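**Trinbridge, August** – Skila, the community cookery school on the old market side of Trinbridge, is delighted to announce that its shared lunch programme will be back this autumn, in a bigger room, with a longer menu and, after a good many requests, proper evening sittings as well.

The programme, known to everyone who comes along as the Long Table, began in a borrowed church hall with one cooker and a great many folding chairs. People came to cook together in the morning and sat down together at lunchtime, and that was really all there was to it. It has grown a good deal since then, mostly by word of mouth, and last season the school served lunch to 222 different people, a fair number of whom came back week after week and now have firm opinions about who makes the best lentils.

From this autumn there will be 40 places at each sitting. The new room has been made by opening up the two former storerooms behind the kitchen, a job that took most of the spring and rather more dust sheets than anybody had expected. It has big windows on the garden side, a level floor all the way from the street door, and a serving hatch wide enough to pass a full roasting tin through without having to tip it. Those who remember tipping it will be especially pleased.

"I have wanted a room like this for as long as I have been teaching," said Mahlet Weldu, who founded Skila and still leads the morning classes. "When you cook for people you ought to be able to see them while they eat. In the old hall I was always round a corner with my back to everyone, shouting through a door to ask if they needed more bread – and of course they always needed more bread. Now I can stand at the hatch and look straight down the room, and I know who wants seconds before they've put their spoon down."

**What will be on the menu**

The autumn menus have been put together by the morning classes themselves, who spent much of June and July trying things out on one another. There will be plenty of the dishes that regulars ask for by name, including the red lentil stew, the slow onions with greens, the roast squash with sour cream and the plum cake that disappears faster than anything else the school makes. There will be newer things too: a barley soup with dill, a big dish of baked beans and tomatoes with a crust of breadcrumbs, and flatbreads cooked to order while the queue goes past, which ought to smell very good indeed.

Bread and flour for the season will come from Yimer, the family bakery at the top of the hill, which has also kindly offered to run two bread mornings in the Skila kitchen. Fruit and vegetables are being supplied by Platano, the greengrocer by the bus station, who have been friends of the programme from the beginning and have a habit of slipping an extra crate of something into the delivery. Last autumn it was quinces, and a whole class learned to make quince paste in a hurry as a result.

Every sitting will have a main dish without meat, and the kitchen can cater for most diets so long as it is told by noon on the day before. Children are very welcome and eat at half price, and there are high chairs and a quiet corner for anyone who finds a full room a bit much.

**Lunches, and now evenings**

Lunch will be served at 12.30 pm as before, and the doors will open half an hour earlier for anybody who would like to come in out of the weather and have a cup of tea. The new evening sittings will begin at 6.30 pm. These have been added chiefly for people who work during the day, and the school hopes they will also suit families who find the middle of the day a scramble. The cooking in the evenings will be done by people who have completed the morning course, with one of the school's tutors on hand.

"I'm a little nervous about the evenings, I will admit," said Mahlet Weldu. "Lunch has its own rhythm and we know it by heart. But so many people have stopped me in the street to say they would love to come and simply can't get away from work, and after a while you have to listen. We'll light the room nicely, we'll make a big pot of something, and we'll see who turns up."

The season will offer 330 evening places in all, to be released month by month so that they don't all go in the first week. Of the daytime bookings, 126 have already been taken by people who joined in last season's classes and were offered first choice. The remaining places open to everyone at the end of August.

Bookings can be made at the school's front desk or by telephone, and a friend or neighbour is very welcome to book on someone else's behalf. Payment is by suggested contribution, with a tin by the door for those who would rather settle up quietly on the day. 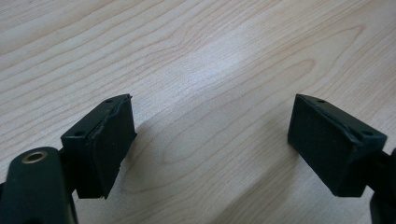 The pale wooden tabletop, with its wavy grain.

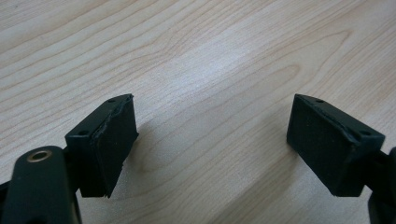

**Do I have to take a cookery class to come and eat?**

The sittings are open to everybody, and many of our regulars have never so much as peeled a carrot with us. Just book a place for lunch or for the evening, let us know by noon the day before if there is anything you can't eat, and come hungry.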